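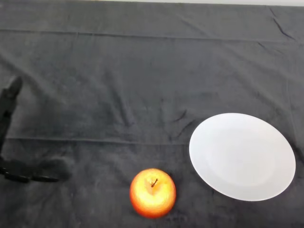
Fatima Jibrin bought her first orchard with the trees already in it. There were 83 of them on the slope above Keldale, most planted by the previous owner's father, and many had not been pruned in years.

"I walked up there in June and thought it looked fine," she says. "It was green, it had leaves. I didn't know what I was looking at."

Before that she had worked in payroll at a furniture company. She had grown tomatoes and beans at home but never fruit. The house was the reason she and her husband came to see the property, and the trees were in the listing as a single line.

The first harvest was poor. The apples were small, a lot of them had scab, and she had no place to store what she picked. She sold a few crates at the end of the driveway and pressed the rest.

"The cider was all right. The apples were not something I would have paid for."

Her neighbor Kuldeep Rathore, who grows pears on the other side of the road, offered to show her how to prune. They did eight trees together that winter and she did the others alone. It took until the buds were starting to swell.

"He takes out far more than I would dare to," Jibrin says. "I kept asking if he was sure. He'd already be on the next branch."

Some of the old trees did not respond. She took out the worst ones and put in 37 young trees on a smaller rootstock, which she can pick without a ladder. Rathore disagreed with that choice and still does. He thinks the soil on the upper rows is too thin for them and that she will be watering every dry summer.

"He may be right about the top two rows," she says. "The lower ones are doing well. I run a hose up there when I have to."

She now sells most of the crop to Shakya, a grocery in town, and keeps the driveway stand open on weekends. The store takes the even, good-looking fruit. Customers at the stand are less strict, and some ask for the russets, which the store won't carry.

Does it make money? "It pays for itself. It doesn't pay me much," she says. She still does bookkeeping for two local businesses - mostly in winter, when the evenings are long anyway.

Asked what she would tell someone buying old trees, she mentions drainage first, then deer. She put off building a fence and lost the tips of nearly every young tree in one night.

"Build the fence before you order the trees. I had the posts sitting in the barn."

This year she plans to graft a few of the old varieties onto new stock. Rathore has promised to bring his knife.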